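Progress report, second period
Project: Reuse and small-item recovery at the Gilmartin transfer station
Prepared by: Marietjie Pillay, site operations
Submitted to: Áine Lynch, program manager, Brirner Fund

1. Status

The project remains on schedule against the revised work plan agreed in April. Work packages 1 and 2 are complete. Work package 3 (storage and container condition) is in progress. Work package 4 (public drop-off hours) has started and is reported here for the first time. No change to the total budget is requested. One transfer between budget lines is described in section 5.

2. Intake and sorting

The station accepted 646 loads of mixed household goods during the period. Loads are logged at the gate by type of vehicle and by main content. Furniture and kitchen goods made up the largest share. Textiles were lower than forecast, which we attribute to the Lilletti collection boxes on the north side of town remaining in service longer than their operator had announced.

The sorting procedure was changed once. Goods previously went from the gate to a single inspection table and were then split into reuse, repair and disposal. Inspection and splitting are now done at the same point, and repair items are tagged before they leave it. The tag carries the intake number, the fault as reported by the donor and the shelf location. Tags without a shelf location were the most common error in the first weeks of the new procedure. The form was reprinted with the location field at the top and the error rate has fallen.

Repair throughput is limited by bench space. Small appliances wait nine days on average between tagging and first inspection, compared with a target of seven. A second bench has been ordered and the wiring for it is in place.

3. Storage and container condition

The survey of metal containers called for in the work plan was carried out in the small-item area and the yard. Each container was rated for surface wear, corrosion, sharp edges and condition of fasteners. Surface wear alone does not remove a container from service. Corrosion is recorded and rechecked at the next survey. Any sharp edge is grounds for immediate withdrawal. 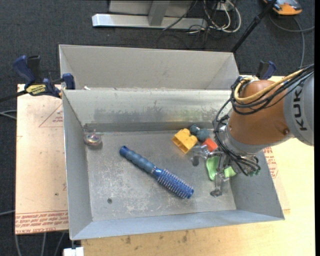 Figure 1. Sheet-metal bin with sloping walls. Scuffs and scratches on the floor; small brownish rust mark on the back wall.

Most of the defects found in the yard were on lids and hinges. Lids left open in wind had bent at the hinge line and no longer closed flat. Replacement hinges were bought from Plollon under the existing supply agreement. Fitting is being done in-house and is expected to finish before the next report. Yard containers awaiting hinges have been moved under the canopy.

The shelving survey is behind plan. Load labels were missing from the older racks and the manufacturer's tables could not be located. Until ratings are confirmed, the upper shelves are limited to textiles and empty crates.

4. Public drop-off hours

Evening drop-off opened on a trial basis, with the gate staffed until 8 p.m. Use was light at first and rose after the notice was mailed with the water bill. Queueing on the access road occurred twice. The exit lane has since been marked separately and no further queueing has been reported.

Residents continue to bring paint and solvents, which the station is not licensed to accept. A sign listing refused items has been installed ahead of the scale, where drivers can still turn around.

5. Budget

Spending is within the approved total. The line for printed material is overspent by $300 as a result of the tag reprint and the mailed notice. We request that this amount be transferred from the travel line, which is underspent. The second bench was invoiced after the period closed and will appear in the next statement.

6. Next period

Complete hinge replacement in the yard.
Confirm shelf load ratings and relabel the older racks.
Bring the second repair bench into use.
Repeat the container survey, with corrosion entries checked against the present record.
Train 20 seasonal staff in the revised tagging procedure.

Approval of the transfer in section 5 is requested before the next payment claim is filed.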